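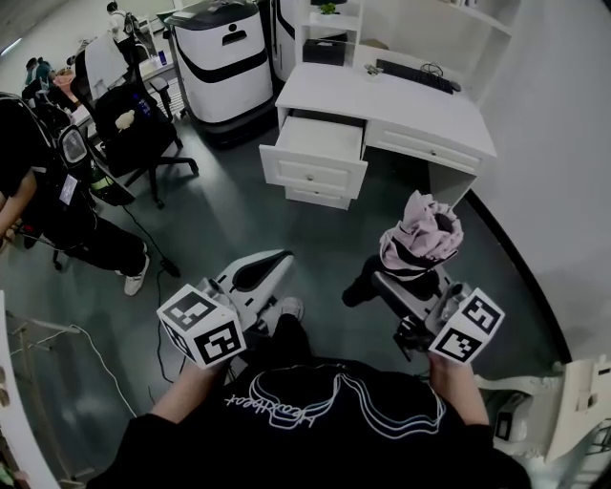
Halima Kaijage

Tuesday, August 21, 2018

Open day at Magesa — went, loved it, long post

So I finally got to the Magesa open day and I've been talking about it to anyone who will stand still. Figured I'd put it here where people might want to hear it!

If you haven't been, the building is the old Stunia warehouse, up the ramp and then left past the loading doors. Parking is free but the lot fills early. They let us in by groups and each group got a talk, then the floor.

The part I want to rave about is the hand-held gripper station. You get one gripper for each hand, with a white cube on top covered in those black-and-white square codes, and you do ordinary chores with them. The one in my photo is the desk drawer job, with a striped pink cloth in the right-hand gripper. The presenter told us they want 510 recordings of that one task before they change anything about it. Same desk, same drawer, different people.

I had a go and I was terrible. You know exactly what your fingers would do and you can't do it, because you've got two padded tips and that's your lot. I dropped the cloth, picked it up by the wrong corner, dropped it again. Then about the fifth try something clicked and I got it in and nudged the drawer shut and I was grinning like a kid.

Happy to answer questions if I can.

woven_ted
Great write-up. I was in the morning group and we didn't get to try anything, just watched. A bit jealous now. Did they say what the cubes are for? Our guide rushed past it.

Halima Kaijage
Oh that's a shame, sorry! Yes, she said the codes let the cameras work out where each gripper is and which way it's turned. So you have to keep them in view, and she kept telling me to stop tucking my elbow in.

pallet_jack
I'll be the grump. I drove 62 miles to see robots and most of what I saw was people putting cloth in drawers. The two big white-and-black units by the desk never moved the whole time my group was in there. I get that it's research, but the flyer said "live demonstration."

Halima Kaijage
Fair, the flyer did oversell it. I think I just liked seeing the unglamorous end of it. The arm demo at 4 was live, did you stay for that?

pallet_jack
No, I'd left by then. Nobody in my group mentioned a 4 o'clock anything.

fovamer_fan
It was on the whiteboard by the coat hooks, easy to miss. It was the Fovamer arm sorting spoons from forks. Slow, and it stalled once and had to be restarted, but I thought it was terrific. They left it running while they fixed the software on a laptop next to it and talked us through what had gone wrong.

pallet_jack
OK, that I would have liked.

kestrel88
Disagree with pallet_jack on the cloth thing. Cloth is the hard part. A box is the same shape every time you pick it up and a rag never is. I worked in a commercial laundry for years and the machines could wash, dry and press, and it still took a person to find the corner and feed it in. If somebody gets this working I want to see it.

woven_ted
Is the desk drawer the only task? I'd have thought you would want lots of different furniture.

Halima Kaijage
No, there's a list, she said 100 tasks in all, and they're planning other drawers and other rooms later on. I asked if I could bring in my own junk drawer for them. She laughed but she did write it down!

Also, did anyone else spot the little white plush on the office chair? I meant to ask if it had a name.

kestrel88
Missed it completely. Too busy looking at the grippers.

tamsin_q
Any idea if they take kids? Mine is nine and would lose her mind over this.

fovamer_fan
There were a few kids in the afternoon group. Closed shoes, and there are cables on the floor so keep hold of her hand. Email the front desk first, they answered me the same day.

tamsin_q
Perfect, thank you. Emailing them tonight.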